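Keeping Window Screens Clean All Season

Small jobs for the first warm days of March

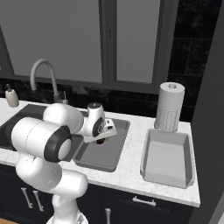
Yesenia Urrego
Home Care Editor

I love screen day! Once the mesh is clean the whole house gets brighter, and you can do it with stuff from under the sink.

Pop the screens out one at a time and put a bit of masking tape on each with the room name. Two screens that look the same size almost never are (ask me about the spring I tried to force the bathroom one into the hall window).

Lay the screen flat on an old sheet on the grass. Go over both sides with the brush end of the vacuum first, then mix a squirt of dish soap into a bucket of warm water and work it in with a soft brush, in small circles. Press lightly! Mesh stretches, and a baggy screen stays baggy until you put in new spline.

Rinse with a garden hose on a gentle setting. Please skip the pressure washer. A neighbor of mine borrowed one rated at 3000 psi and blew the mesh right out of 3 screens.

While they dry in the shade, do the tracks. A dry paintbrush gets the grit out of the corners, and a cotton swab with a little white vinegar takes care of the black gunk in the weep holes.

Tiny hole in the mesh? A dab of clear nail polish closes it up. For anything bigger than a pencil eraser, cut a patch with an inch to spare on every side and stitch it down with a thread pulled from the scrap.

Put the screens back in with the pull tabs facing the room.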